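Workshop tips: laying out a bench for teaching a robot arm to handle a pipette

Our little group at Lidevwood has spent since March teaching a robot arm to pick up a pipette, push it onto a fresh tip and hang it back up again. The learning side gets all the attention (and it is brilliant fun, watching an arm find its own way to a handle!), but so much of our progress came from plain bench craft that I wanted to put the useful bits in one place.

Hang the pipette, don't lay it flat. We began with the pipette lying on the table and the arm kept nudging it along like a cat with a pencil. Over a padded bar it has a home position, the handle is up in the air where the fingers can reach it, and you can put it back in a second between goes.

Cover the table in something dark and dull. Black felt is lovely for this. Our first tabletop was shiny, and the wrist camera kept picking up the ceiling lights. Pull the cloth tight and tape it underneath, well away from where the arm works.

Give clear plastic some breathing space. Clear tips in a clear rack are hard enough for people to see, never mind a camera. Keep the rack off to one side, leave a plain wall behind it, and don't let anything patterned creep in.
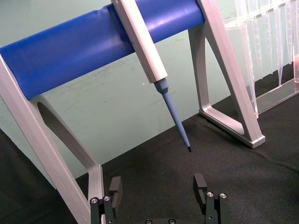
Candela Quintana wrote in to ask whether all this tidiness doesn't just teach the arm to work on one tidy bench. She runs the same sort of task on a Relleck bench and found that hers fell to pieces the first time somebody moved the stand by a hand's width.

She's quite right, and it leads straight to my favourite tip of the lot.

Move things on purpose, a little at a time. We recorded 1,467 demonstrations, all by hand, with a person steering the arm. In the first batch the stand never moved. When we tested that version with the stand shifted, it managed 10 good pick-ups out of 70. Dreadful! So for the later batches we slid the stand and turned the rack slightly before every go, and the retrained version managed more than 40 out of 70 on the same test. Same arm, same pipette, same method. I was hopping about the room.

Keep a strip of masking tape on the edge of the table with pencil marks for the stand positions. Ecaterina Nistor made ours, and it means you can get back to any layout you had last week.

Check the finger screws before the first run in the morning. A loose finger pad gives you a whole day of slightly wonky grips, and the arm will happily learn those too.

Save the fumbles. If the person steering misses the handle and then recovers, leave that in the set and put a note beside it. We threw ours away to begin with and I still wish we hadn't.

Next job is getting the tip off again without flinging it across the bench. If you've cracked that one, please do write in!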